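Theresia Bühler
1/27/24

Read the draft good practice guide for hand-held gripper work over two evenings. 29 pages. I have opinions, so this is a thread. Mute me now if you like.

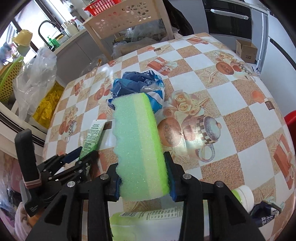
Starting with the bit everyone will quote: "Operators should work in a representative domestic setting." Fine. Representative of what? The guide never says. A tidy show kitchen passes. So does a garage with a kettle in it. If two sites can both tick the box and have nothing in common, you haven't written a rule, you've written a mood.

Section 4, grip. "Objects should be held securely." I've asked three people what securely means for a sponge and had three answers. Squeeze it hard and it folds up, squeeze it lightly and it might slide. A mug won't tell you any of this. The guide uses a mug in every worked case, naturally.

What I'd write: say how far a soft object may be squashed before the grip counts as bad. Give a fraction of its width. I don't much mind which fraction. Pick one and let people argue with it.

Clutter. The draft wants "non-task items removed where practicable". Who clears their table before wiping it? The mess is the hard part. Take away the bags and bottles and you end up with very neat records of a house where no one lives.

I know the other side of this because I had it from Hullside at some length. With clutter left in, you can't compare one session with the next. True! So write down what's on the table and leave it there. A list takes a minute.

Patterned surfaces get one line, in a footnote: "Plain surfaces are preferred." Preferred by whom? My aunt has never owned a plain tablecloth. If your system gets muddled by a printed teapot I would like to know that early, and I'd like it written in the report.

Pads. The guide says to inspect fingertip pads "regularly". I went looking for an interval and there isn't one. The Grison checklist, which is older and uglier, says every 14 sessions and gives you a box to initial. I've grumbled about Grison for years but that box gets filled in.

Cleaning, same story. If you've been handling food packets and then a washing-up sponge, the pads want a wipe in between. Two words on this in the whole draft, and the two words are "as appropriate".

Labels. Post, medicine, anything with a name on it. The draft is good here — I'll give it that. Turn it round, cover it or take it out of the room before you start. Clear, short, you can check whether it was done. Whoever wrote that page should have written the rest.

Then the annex. 170 "recommended actions", no order of importance. Wiping down a lead is given the same weight as keeping fingers out of the linkage. I timed myself reading it aloud and gave up at the section on storage.

Someone from Taşdemir replied to say the annex is "a menu". Menus have prices on them. Tell me which ones I fail for skipping.

And who checks? Trerberg ran the trial version and marked its own work. Passed, you'll be amazed to hear. I don't think they fiddled anything. I just don't think a pass means much when the person holding the tool is also holding the pen.

Asked whether I'd sign it. As it stands, no. With an interval for the pads, a number for soft objects, and a named outsider for the checks, probably yes, with the usual face on.

Comments are open until April. I've sent mine. If you do this work every day please send yours too, even if it's one line about tablecloths.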